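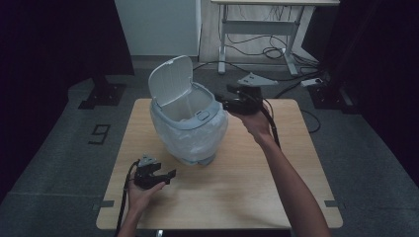 Chaltu Wolde would like the judges to stop calling it the easy event. Bags are the worst thing you can give a gripper, she told the club's group chat, and anyone who thinks otherwise can come do 30 in a row.

She has a point. The student team, entered as Gitora, has spent most of August on one chore: the small lidded trash can and its liner. Two hand-held grippers, one per hand, a table, a can. A person does the job over and over, the recordings go into training, then the robot tries it alone.

So far 58 demonstrations kept out of 80 recorded. The rest got tossed – bag slipped, cable snagged, somebody talked to somebody and forgot which step they were on.

Rules for the household round are short. Every team gets the same can, the same bags and 6 minutes. Lid has to end up closed. Torn bag, no points. Touching the robot after the start, also no points, which cost the club its spot in the finals last year.

Wagner Bezerra is running the training side and wants more variety before the deadline. Can turned a little, can nearer the edge, left hand starting low, left hand starting high. Wolde wants cleaner takes instead and fewer of them. They have agreed to do both and see wich model does better.

Main rival is Hakier, who won the round last time and havent posted a video since spring. Make of that what you will.

Practice is open to other students from 4 p.m. until the room gets locked. New people can try the grippers after a short safety talk – long sleeves rolled up please, and ask before moving the can. Sign-up sheet is on the lab door. Team list goes in at the end of the month.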